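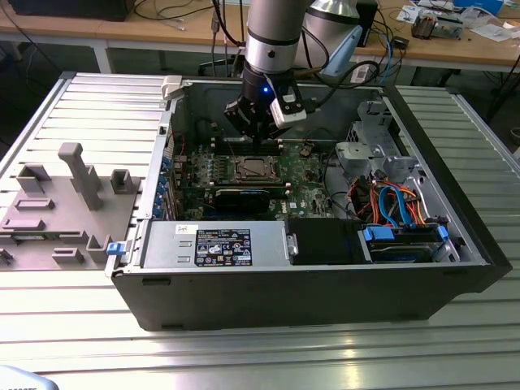
Tamer Khasawneh

Re: [grippers] Nenach fingers against Dritcombe

Lyle Begay wrote:
> Has anyone run the Nenach fingers inside a PC case
> yet? Ours foul the drive cage before they get to the
> memory slots. We are on stock tips and the 2.2
> controller firmware.

Yes. I used the stock tips as well, with the wrist camera left on. Set the approach from above and keep the wrist rotation fixed until the tips have cleared the rim. The Dritcombe jaws are slimmer but flex under side load, so the force reading drifts. I logged 322 approaches on the Nenach and 897 on the Dritcombe, so don't read the two sets as equal weight.

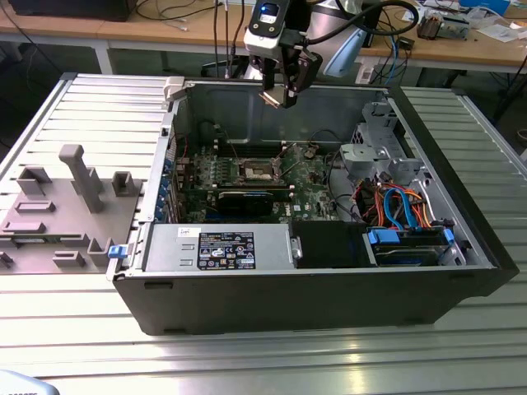
Clearance is the limit on this task, well ahead of grip force. The Tomwood planner treats the case as a plain box unless you give it the inside geometry. With the tower on its side and the side panel off, the drive cage is the tall obstacle on the right, and I model it as a solid block. The cables by the drive bay get a keep-out volume of their own, drawn generously. Camera calibration was redone after each finger change; skipping it put the offset out by 2 mm.

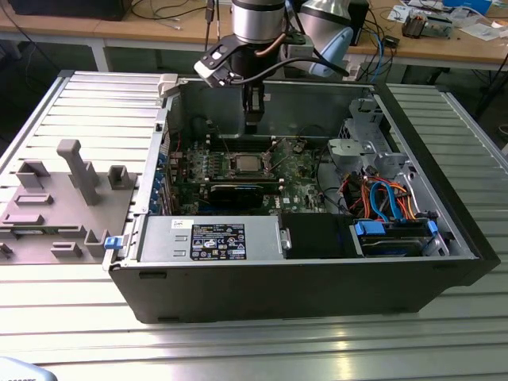 Dmytriv asked off-list whether the drift on the Dritcombe could come from the controller and not the jaws, and suggested swapping the controllers over before blaming the flex. Fair point. I have not done that swap. If Lyle can send his gain settings I will run both grippers on the same values and post the logs.

Tamer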